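Drandier cable clip set for twin-arm benches

Sold by Rilbridge. Pack of 22 clips, with 2 spare pads. In stock.

I'm Etelka Vida and I look after the bench kit at Rilbridge. I never meant to sell cable clips, but after the fault we had in October I kept being asked what I'd fitted, so they've got their own page now.
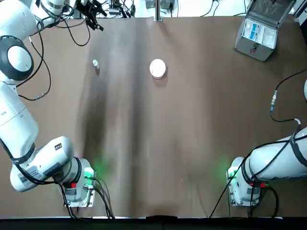
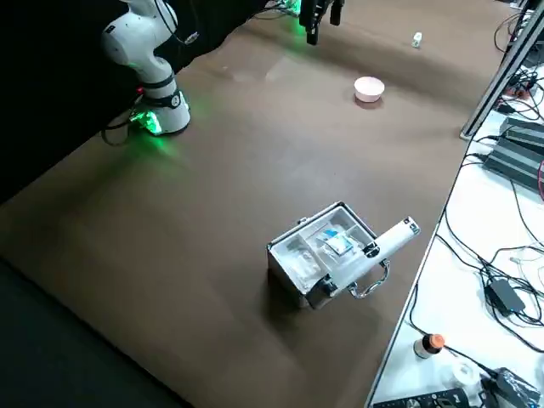
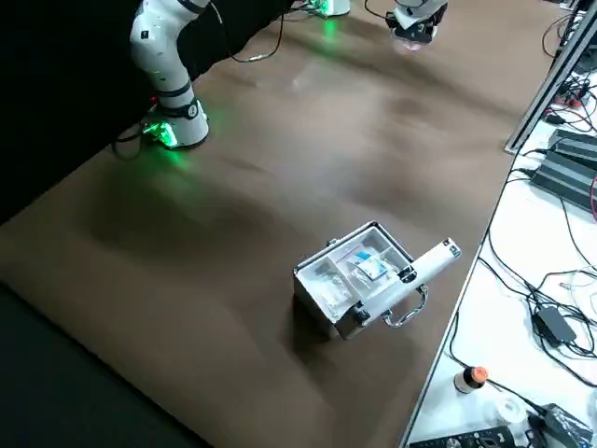
Two arms, one table, an open metal case.

So, the fault. We had a first aid packing job running and one arm kept dropping out halfway through a reach. It would stop dead, we'd clear the error, it would behave beautifully for 17 cycles and then stop again! I blamed the software. Oksana Harasym blamed the power supply and swapped it, which cost us a morning and changed nothing.

Cirilo Ibarra found it in the end. A loop of cable was catching under the wrist on the long reach and tugging the plug a tiny bit out of its socket – not enough to see, plenty to lose the signal. Every time one of us leaned in to look, we nudged it back. Maddening.

What bothered me more was the safety side. An arm that stops holding something over a table is a nuisance, but we'd got into the habit of reaching in to clear things while it was still powered. Please don't. Press the stop, wait for the arm to settle, then put your hands in.

The clips grip the link gently and let the cable slide, so you keep some slack at each joint. Leave more than you think you need, then jog the arm slowly through its full reach before you run a job. The old Gostard ties we used before held everything far too tightly (I've still got a drawer full).

Fits links up to size 3. Not suitable for the Costello arm, sorry – the joints are too narrow.

Fitting questions go to Encarnación Robles on the parts desk. Returns within 22 days, unused please.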